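Robôs no trabalho: o que muda para as pessoas?
Para leitores curiosos, dos 8 aos 12

Quando a gente fala em robô, quase todo mundo pensa num boneco de metal que anda e fala. Nas fábricas é diferente. Muitos robôs são só um braço. Preso a um suporte, sem cara, sem pernas. E trabalham bastante!

Vamos por partes, que o assunto é grande.

O que é automação?

Palavra comprida, ideia simples. Automação é quando uma máquina faz sozinha uma tarefa que antes uma pessoa fazia com as mãos. A máquina de lavar da sua casa é automação. A porta do mercado que abre quando você chega, também.

Numa oficina como a da Bosolix, onde se separam peças de metal para computadores, a tarefa é esta: pegar uma peça, levar para o lugar certo, soltar. Pegar outra. De novo. De novo. São mais de 2,000 peças num dia cheio. Cansou só de ler?

Como era antes

Teresa Patrício trabalha na Bosolix há 12 anos. No começo ela separava tudo a mão. Ficava em pé, virava para a prateleira, virava para a mesa. No fim do dia doía o pulso, doía o ombro. E peça de metal fininha tem beirada que corta - luva sempre.

"Eu sonhava com as peças", ela conta. "Fechava o olho e via os furinhos."

O que o braço faz bem

Repetir. Um braço robô não fica com sono, não se distrai com a conversa do lado. Se aprendeu a pegar a peça de um jeito, vai tentar daquele jeito de novo.

Na ponta do braço vai uma garra. Tem garra com 2 dedos, que abre e fecha como uma pinça. Tem mão com mais dedos, cheia de juntas, parecida com a nossa. Cada uma serve para um tipo de coisa.

O que o braço faz mal

Um monte de coisas! Peça em cima de peça, por exemplo. Você olha e já sabe qual está por cima. O robô precisa de câmera, de programa e de muito treino para descobrir. Metal brilhante atrapalha tambem, a luz bate e a câmera se confunde. E uma chapa fina deitada na mesa? Tente pegar uma moeda do chão usando luva grossa. É mais ou menos isso.

Por isso se treina tanto. Orhun Sarıgül, que cuida dos programas, fez 3,000 tentativas com um único tipo de chapa. Muitas deram errado. Ele anotou todas, principalmente as erradas.

Veja o trabalho com as peças:

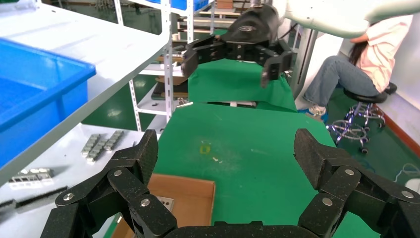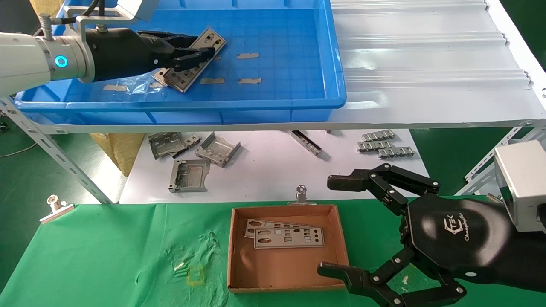
E a Teresa, ficou sem emprego?

Boa pergunta, e séria. Em alguns lugares acontece, sim: chega a máquina e a empresa precisa de menos gente. Os adultos discutem muito isso, e ainda não chegaram num acordo.

No caso da Teresa o trabalho mudou. Desde setembro ela passa a manhã ensinando o robô. Mostra por onde pegar, avisa quando a garra aperta demais, arruma as peças que ele deixa cair. Ela teve que estudar. Fez um curso a noite, achou difícil, quase largou. Agora lê na tela os avisos que o sistema manda e sabe quando tem que parar tudo.

Tem coisa de que ela não gosta. Antes conversava o dia inteiro com a colega do lado, agora passa mais tempo olhando para a tela. E quando o robô trava, a fila de peças cresce e todo mundo corre - as vezes é mais nervoso do que antes. Mas o ombro parou de doer.

Regras de quem trabalha perto de robô

Nunca pôr a mão perto da garra com o braço ligado.
Cabelo comprido preso.
Saber onde fica o botão de parada. Esse botão desliga o movimento na hora.
Viu algo estranho? Parar primeiro, perguntar depois.

Para fazer em casa ou na escola

Chame um amigo. Um é o robô, de olhos vendados. O outro é o programador e só pode usar palavras. Missão: pegar uma borracha na mesa e pôr num copo. "Mão para a frente. Mais. Desce. Fecha os dedos." Contem os erros e depois troquem.

Palavras para guardar

Garra: a "mão" do robô.
Programa: a lista de ordens que a máquina segue.
Junta: o lugar onde o braço ou o dedo dobra, igual ao seu cotovelo.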